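Gundness Shared Workshop
Kitchen Robot Build: Frequently Asked Questions
Last updated May 4, 2020

What is the kitchen robot build?
It is a member project in which a robot arm is set up at a worktable and programmed to handle play food, dishes and small cookware. The project is known in the workshop as Indon. Work takes place at the white table in the Stetico Room. 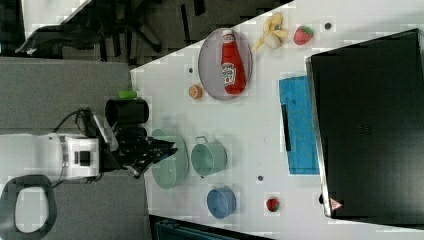
Who may take part?
Any member who has completed the safety orientation may take part. Sessions are limited to 5 people. Members under 18 must be accompanied by an adult.

What items are used on the table?
The current set includes a colander, a mug, a bowl, a slotted spatula, a toaster oven and assorted toy produce. A ketchup bottle is included as well, and the program treats it as a separate class of object.

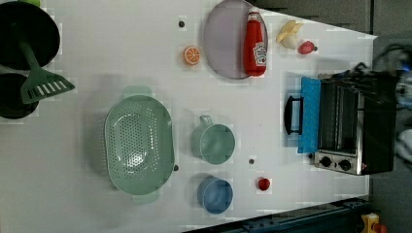

Items may be moved between trials. Please record each new layout in the project log before the arm is started. The log held 738 entries at the end of April.

May I bring items from home?
Yes, with approval. Glass, knives and anything weighing more than 3 pounds will not be accepted.

Is the toaster oven used for heating food?
No. It serves only as a practice object for tasks involving the door and the cloth. Members may not place food in it or turn the control knobs during a session.

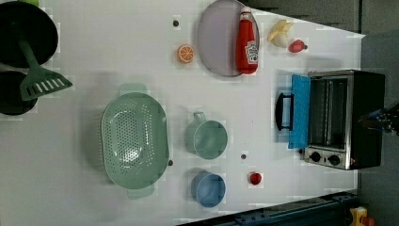 Orbán asked whether the door tasks could be practiced without booking the arm. They can. Members may rehearse the motions by hand at the table during open hours, provided that the arm is powered off.

How long is a session?
Each booking is 60 minutes, including setup and cleanup. Unused time may not be carried over.

What should I do if the gripper stops over an object?
Press the stop button and wait until the arm is fully at rest. Do not pull the object free by hand while the power is on.

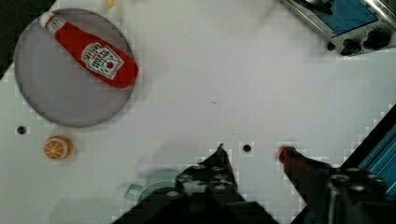
Once the power is off, the object may be removed and the fingertips checked for wear. Report any damage at the front desk before the next booking begins.

How do I cancel a booking?
Cancel through the member calendar by noon on the day before your session.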